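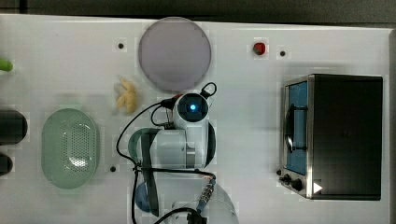
*Overhead view, toaster oven task, arm on the Nair controller.*

March, evening

Swapped controllers this morning. The arm had been on the Dreko box since the start of the month and I wanted the same task on the Nair before I wrote anything up. Same arm, same table, same objects: oven on the right, green colander on the left, plate at the back.

Setup took 2 hours, most of it on the network settings. The Nair wants its own subnet and the manual has the wrong default address in it. I wrote the right one on tape and stuck it to the lid.

First block was the plate. 14 tries, Bilent fingers, speed at half. The Nair is smoother coming into contact than the Dreko was. With the Dreko I would hear the gripper tick on the rim and then the plate would slide a little. Today it slid once in the whole block. I had the control loop at 1000 Hz for both, so it isn't the rate. I think it's the filtering, but I haven't looked at the logs.

Second block was the colander. It went worse. The long side is too wide for the Bilent fingers, so the grasp has to be on the rim, and the rim is shallow. Seven misses out of 14. The Dreko numbers were nearly the same, so I blame the fingers and will leave the controller out of it.

The pale yellow crumpled piece is still the hardest thing on the table for the overhead camera. The depth comes back patchy on it and the grasp point wanders between runs. I tried lowering the exposure. It helped a little on that piece and made the black items by the left edge worse, so I put it back.

Cable on the left side of the arm needs watching. It hangs in a long curve down to the base and I don't like it when the wrist rotates past the halfway point. Set a soft limit on that joint for now.

Didn't get to the oven door. The Clakwood gripper has the longer fingers and I would like to try the handle with that one first. It needs the other adapter plate, and the screws for it are in the drawer at the other bench.

Tomorrow: mount the Clakwood, redo the colander block, pull the logs from both controllers. Shut down at 7.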